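The cellar at Harkinov sits below the road, and the winemaker prefers to talk down there, where the phone does not ring. The estate has belonged to the same family for 120 years. The current winemaker took over from an uncle and still uses the uncle's desk, which is wedged between the bottling line and the stairs.

We met on a Monday, before the pickers stopped for lunch. The subject was the dry cider the estate now makes alongside its wine, sold under the name Rukow. It started with an orchard on the Rarnunby slope that came with a parcel of vines.

"We bought the land for the Riesling," the winemaker said. "The apple trees were in the contract and we didn't pay them much attention. The first fall we let the neighbors take what they wanted. The second fall I pressed a few crates and put the juice in an old barrel, mostly to see what it would do."

What it did was ferment very slowly through the winter. By April it was bone dry and sharp, and the winemaker thought it was better than it had any right to be. 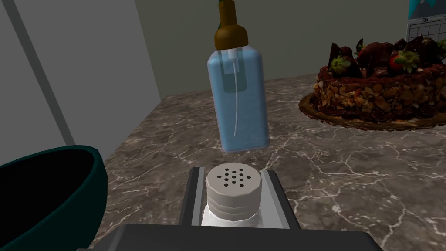
"I had been treating it like a white wine, because that's all I knew. Cool cellar, wild yeast, leave it on the lees. A cider maker would probably have racked it sooner. I left it alone and it got rounder."

The method has not changed a great deal. The fruit is picked by hand and left in crates to soften before it is milled. The juice goes into tank first and then into used oak, all of it at least 3 years old. New wood was tried once. "It tasted like a cabinet," the winemaker said. "We distilled it."

The last release came to 2,074 bottles, which is small even by the standards of the valley. Most of it went to restaurants. There is no plan to buy in fruit to make more.

"People ask for it and I tell them to wait for the next one. If I start buying apples I have to start checking other people's trees, and I have enough trouble with mine."

The trouble is mainly frost. The Rarnunby slope faces east and warms up early, so the blossom comes early too. Two of the rows at the bottom sit in a cold pocket and often give nothing. The winemaker has thought about pulling them out and planting vines there, then decided vines would do no better. 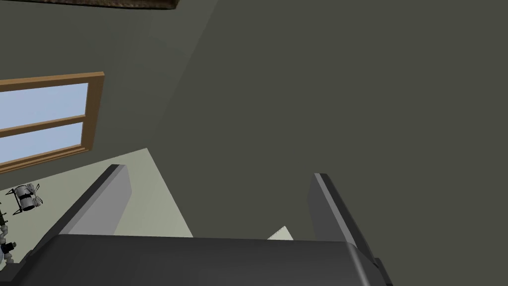
At the table

I asked how the cider should be served. The answer was cool, in a wine glass, and with food.

"Out of the fridge for a while first. If it's too cold all you get is acid. I like it with pork, or a hard cheese that has some salt in it. My family drinks it with fried fish, and that works too."

We tasted 2 vintages side by side. The younger one was pale and very direct - green apple skin, lemon, a chalky finish. The older one had turned a deeper gold and smelled of hay and baked pear. It was still dry, with a slight bitterness at the end that I liked more with each sip. The winemaker preferred the younger one and said so.

Does it keep? "Longer than I expected. I wouldn't put it away for your grandchildren. Four or five years in a decent cellar and it's still interesting."

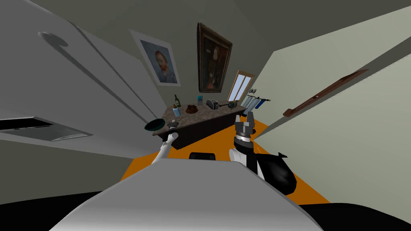 Muriithi Wine Club - Tasting and Events Team

The winemaker has been to the club before, for an evening of late-harvest Riesling, and remembered that the room was too warm. The cider will be poured at the spring tasting along with the estate's dry white and a light red that is bottled only in some years.

The red was the one wine the winemaker seemed unsure about. It comes from young vines on heavier soil and needs a dry September to ripen. "In a wet year it goes into the rosé. I'd like to make it every year, but I'd like a lot of things."

As for the cider, the next batch is already in barrel. It is from a warmer season and the juice came in sweeter than usual, so the alcohol will be a little higher. The winemaker expects to bottle in May, unfiltered as before.
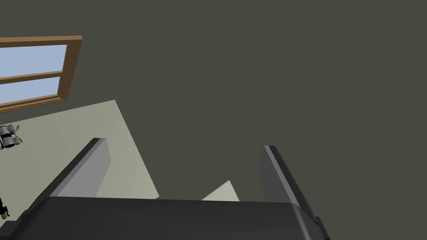
Before I left I asked whether the cider had changed how the wine is made. The winemaker took some time over that.

"I wait more. With the Riesling I used to step in early if a tank was slow. Now I taste it, go upstairs and come back in a week. Usually it's fine."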